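Home About Archive Recipes Contact

Selling the house in Pretcombe, part two

3 min read

The kitchen was the last room I packed, and it took longer than the rest of the house put together. I had lived there long enough to own three can openers and no idea which one worked.
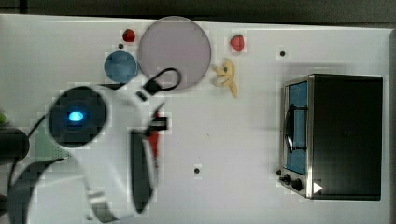 By Wanda Wróbel — September

I started with the drawers. Anything I hadn't used in the past year went in a box by the back door, and my sister Krawczyk-side took what she wanted from it. The rest went to the thrift store, which gave me a receipt and not much else.

The mover's first quote was $1,188. I asked what it would be without the piano and they said $1,051, so the piano stayed. The buyers were happy to have it. Their older boy plays a little.
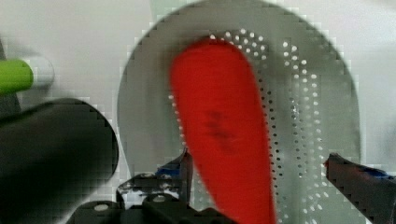
The closing date moved twice. The first time it was a missing signature, the second time a question over the fence line that the county settled in one phone call. I slept on an air mattress for the extra nights and ate a lot of toast.

I paid a neighbor's son $100 to clear out the garage. He did it in one morning and swept the floor too.

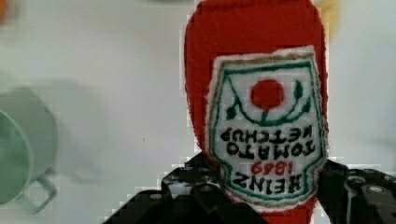
Page last changed: September, 9:40 p.m.

The new place is smaller and has better windows. I still have boxes marked "misc" in the hall — I'll get to them before the heat comes on. Part three will be on the yard, and on what I did with the plum tree.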